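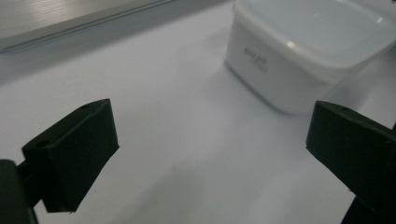

Shireen Ntuli: still getting the smell on mine, and I've washed it three times now. Hot water, lots of soap. Lid is fine, it's just the box. Is there a fix or do I bin it?

Support > Kitchen & Storage > Food containers > Ticket 3972

Print this page | E-mail this page

Ticket 3972 — white plastic food container, smell + lid won't seat
Status: open
Opened 26 November 2021

Reported: onion smell stays in after washing. Lid pops up at one corner when the box comes out of the fridge. Bought in July, used most days for leftovers. Model is the Wasum, from the Zeltard set.

Log

Asked about dishwasher. Yes, bottom rack. Told her top rack only from now on, bottom gets too hot for these and the rim can go out of shape.

Asked what was in it. Onion soup mostly, left in over a weekend once. That'd do it.

Step 1. Baking soda paste, rub round the inside and into the corners, leave overnight, rinse cold. Result: better, not gone.

Step 2. White vinegar and water, half and half, filled to the brim, 6 hours. Rinse. Dry with lid OFF. She'd been putting the lid on damp — told her to stop that. Result: smell nearly gone when empty, comes back a bit when somthing warm goes in.

Step 3. Outside on the step in the sun, open side up. No sun. Will retry.

Lid: checked against ticket 3863, same complaint, the Krasniqi lid had got mixed in with the Wasum boxes. They look alike, are 2 mm different. Asked her to look at the name under the rim. Waiting.

Update: it's a Krasniqi lid. Right one was in the drawer under the foil. Seats fine all four corners. Lid part closed.

Palesa Buthelezi: add to the notes pls, crumpled newspaper inside with the lid on for two nights worked on my Clokmont tub. Change the paper after the frist night. Wash it again before food goes in.

Added as step 4. Shireen trying it tonight, dry box, no vinegar left in it. If it still smells after that, use it for dry stuff, rice or pasta, and keep a glass one for onions.

Leaving open till Monday.

Back to list | Previous | Next | Search tickets | Contact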